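Robot Software Systems, Unit 6
From camera picture to gripper command
Handout prepared by Elsa Tikkanen

What you need before this unit: the material on coordinate frames (Unit 3) and a working install of the course workspace. If your install still fails on the Mikine driver, fix that first. Nothing below will run without it.

6.1 The loop

The two-arm robots in the lab run the same basic loop. Read the sensors, update the estimate of where things are, choose the next target for each arm, send joint commands, repeat. The loop is split over three programs that talk through messages.

Mikine is the low-level driver. It owns the motors and accepts joint targets. It will refuse a target that asks for a jump larger than the limit in its config file.

Grikex is the perception program. It takes the head camera picture and the arm joint angles and publishes a list of objects, each with a label, a position and a confidence value between 0 and 1.

Sokham is the planner. It reads the object list and the task, and turns them into a path for each gripper.

You will write code only in Sokham and in a small part of Grikex. Please do not edit Mikine to get around an error. Last year two groups raised the jump limit and then spent a week looking for a bug that was in their own planner.

6.2 Time stamps

Every message carries the time at which the data was taken, which can be quite a bit earlier than the time it arrives. A camera picture has to be read out, compressed, sent and decoded. On our setup that takes about 46 milliseconds. Joint angles arrive almost at once.

If you combine the newest picture with the newest joint angles, the head and arms may have moved between the two, and the object positions will be off by however far they moved. With a still robot you will never notice. With a moving head the error can be several centimeters at the far side of a room.

The fix is a buffer. Keep the last few joint readings, and when a picture arrives, look up the two readings on either side of its time stamp and blend them. The function is lookup_joints in the workspace. It returns nothing if the stamp is older than the buffer, and your code has to handle that case. Dropping the picture is fine. Using the oldest reading in its place is wrong.

6.3 Frames, again

Grikex reports positions in the camera frame. Sokham plans in the base frame. The change from one to the other goes through the neck joints, so it has to be worked out again for each picture.

A common mistake is to store an object in the camera frame and convert it later, when the plan is made. By then the head has turned. Convert on arrival, store in the base frame, and keep the time stamp with it.

6.4 Keeping objects that go out of view

An object list made from one picture forgets everything the camera cannot see at that moment. Sokham therefore keeps a memory. Each entry has a confidence that goes down a little with every update in which the object is not seen, and is removed when it drops below the threshold.

There is one exception. If the planner knows that something blocks the line of sight, the confidence should stay where it is. The robot's own arms are the usual cause – they reach into the camera picture in nearly every task. Use the self-mask (the outline of the arms worked out from the joint angles) to decide whether a missing object is hidden or gone.

The self-mask has a second job. Without it, Grikex will report the grippers as objects, and the planner will try to steer around them.
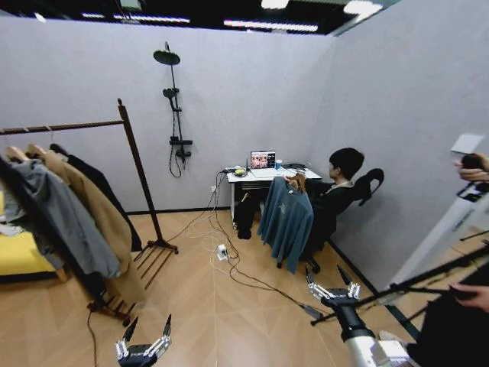
6.5 Cluttered rooms

A view like this one is hard for most of the code you have written up to now. Both grippers are in the foreground, so the self-mask matters from the first update. The garments on the rack overlap, and a detector may return the gray jacket and the tan coat as one object or as three. The cables on the floor are thin and looped, and a box drawn around them covers a lot of floor that is free.

For floor cables, use the pixel mask and grow it by a fixed margin. For clothes on a rail, treat the rack and everything on it as one obstacle until the task calls for a single garment.

People get their own rule. Any entry labeled person, including a hand with no body in view, gets the wide safety margin and is never removed by the fading rule alone. The seated person at the desk and the hands at the right would both fall under it.

The faces on the laptop screen are a separate problem. A face detector can fire on them, so check the size at the measured depth before you add a person to the memory.

6.6 Lab task

The Khokhar recording set has 321 short clips, of which you will use 9. Copy them to your own folder before you start, as the shared drive is slow in the afternoon.

Run Grikex on each clip with the self-mask off, then on. Save both object lists.
Add the hidden-or-gone check to memory_update.
Plot the confidence of one object that passes behind an arm, before and after your change.
Find one clip in which your check gives the wrong answer and explain why in a short paragraph.

Hand in the code, the plots and the paragraph by 5 p.m. on the day before the next lab. Groups of two are fine, with both names on the first page.

Reading for Unit 7: the notes on grasp selection, up to the section on soft objects.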